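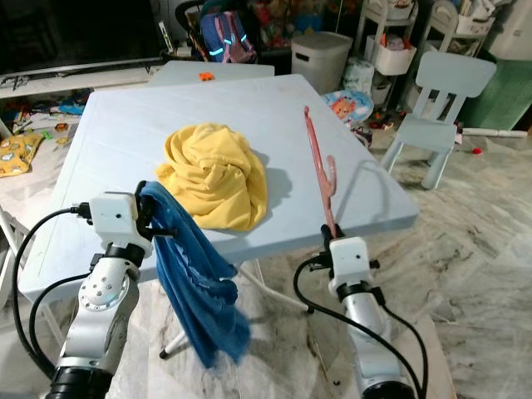 Courses > Home and Textile Care > TX 1033 > Handout 3

TX 1033 Clothing and Household Textiles
Handout 3: Hang or fold

Govesthorpe Community College, Hirker Building

Read this before the February lab. Bring two items from home that you are willing to handle in front of other people, one knit and one woven. Hangers are supplied.

1. What the work surface does

Most homes do not have a laundry room with a counter. Folding gets done on a bed, a couch, or a folding table put up in whatever room has floor space. A bed is too soft and too low. A folding table is better, but check two things first: that the legs are locked, and that the top is clean and dry. A slatted top lets air through, which helps if something is still slightly damp, but a thin knit left lying on slats under its own weight can pick up faint ridges. Lay a towel down first for anything fine.

Keep only the current item on the table. Wait-your-turn items belong in a basket or on a second surface. Piling the whole load in front of you means handling every piece twice, and the ones on the bottom get pressed into creases while you work.

If the floor is tile, or if children or pets use the room, spread a clean sheet under the table. Long items such as curtains, scarves and bedding will hang over the edge no matter how careful you are.

2. Opening out a bunched cloth

A cloth that comes out of the dryer in a mound should be opened before any decision is made about it. The order we use in class:

Find any corner or hem. Do not pull from the middle.
Lift by that corner and let the rest drop. Gravity takes out most of the twist.
Run your other hand along the edge until you reach the next corner.
Hold both corners, give one shake, and lay it down away from you.

While it is hanging from your hand, look at the lower edge. Fraying shows up best there. A frayed edge on a cleaning cloth can be trimmed and left. On a garment, put it in the mending pile now, before it goes back in a drawer and gets forgotten.

3. Which items get a hanger

Hang: woven shirts, dresses, pleated skirts, lined jackets, anything with a collar you want to keep in shape.
Fold: sweaters, T-shirts, jeans, sweatpants, all towels and cloths.
Either: light cotton dresses, children's tops, pajamas.

The reason for folding knits is stretch. The weight of the garment pulls on the shoulders and leaves points where the hanger ends were.

4. Hanger types

Plastic tube hangers are cheap and do not rust. They are slippery, so wide necklines slide off. Some have small extra hooks for straps. Use them for camisoles and sundresses.

Wire hangers are for carrying clothes home from the cleaner. Do not store clothes on them.

Shaped hangers with wide shoulders are for coats and jackets. The lab has a set from Gruteck, good for up to 51 garments between the two rails. Return them to the rail when you leave.

Child-size hangers are narrower. An adult hanger in a child's shirt will push out the sleeves. Insert the hanger from the bottom hem, not through the neck, so the neckband does not stretch.

5. Putting away in a shared room

Many of you wrote in the first assignment that your laundry area is also a playroom, an entry or a storage room. Some points for that situation:

Finish one person's clothes completely before starting the next.
Use lidded bins for out-of-season items and open baskets for what is worn this week.
Do not fill baskets past the rim. Whatever is at the bottom stops being used.
Keep hangers together in one place. Loose ones tangle.
Fold the table up when you are done, or it will collect mail.

6. For the lab

Each pair gets one cloth, one shirt and one hanger. Write down which fold you used and why. Half a page is enough. The Xenos reading is on reserve at the library desk. Skip the section on steam presses, we do not have one.

Next handout: Stain removal on cotton and blends

Textile Care Program, Hirker Building | Contact the program office | Copyright Govesthorpe Community College | Back to top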